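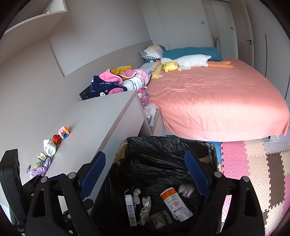

Moira Kettley, rooms and stores

10 Sep 2023. Forsberg flat, bedroom, desk side. Room sheet 402.

Clearing the desk. Bin by the bed, black bag folded over the rim. Mostly packaging in there so far: white carton, snack wrapper, clear plastic, crumpled white stuff. Cardboard gone in as well. It should go flat in the recycling, have said this before (December notes, same room, same problem).

Want to try the order differently. Old way was to sweep everything to the front edge of the desk and then decide. Too slow, and things get knocked on the floor. New way: rubbish only on first pass, keepers stay where they are, wipe last. Small toys and the orange ribbed thing are keepers. Empty boxes I am less sure of. If the box has diagrams on, check for a leaflet befroe it goes.

Liners: on the 24 roll, the bigger size. Folds over well but wants a tug at the back or it slips in. The Prirari ones were thinner. Use them up in the kitchen, not here.

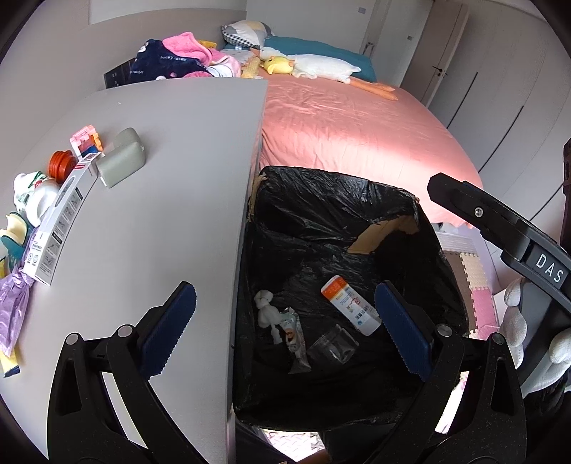
Was asked at handover why the bin isn't just kept at the foot of the bed, it would save leaning over the desk and you could get at the sheet without moving it. Fair point. Counter to that is the walk with each handful, but will try it on 476 and see.

To do
- bottles out of the general bag, caps off
- cardboard seperate, tape and all for now
- 2 more rolls from stores, put on the Ondesis order
- ask Grerka if they take soft plastic
- sheet off and washed before next use of room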